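Rieger Soft-Limit Kit for Household Arms

We love this little kit, and we think it suits anyone whose robot arm works around real appliances instead of on a test bench! It pairs a force-limiting wrist plate with the Dirkus rule book, a ring-bound set of 17 working rules for loading, opening and reaching into things people use every day.

The rules are short and plain. Rule 2 says to open the door all the way before any finger crosses the rim. Rule 7 is our favorite: approach a rubber seal straight on, and never lean on it to steady the arm.
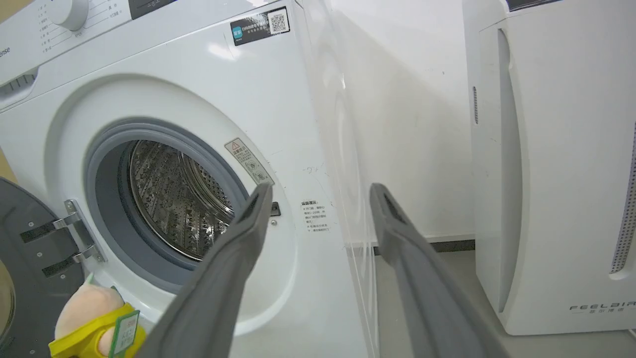 Setup is quick, too. Bolt the plate between wrist and gripper, pick a force limit, and run the slow-speed check from the back of the book (please do it again after every finger change, even if the new pair looks the same). Uwe Dreßler wrote the check pages and tested them over 2,264 cycles at our Pustdale shop, and his notes in the margins are a joy to read.

In the box: wrist plate, bolts, hex key, rule book, wall card. The plate fits Bostance wrists as is. For other arms, send us your bolt pattern and we'll check it before you order.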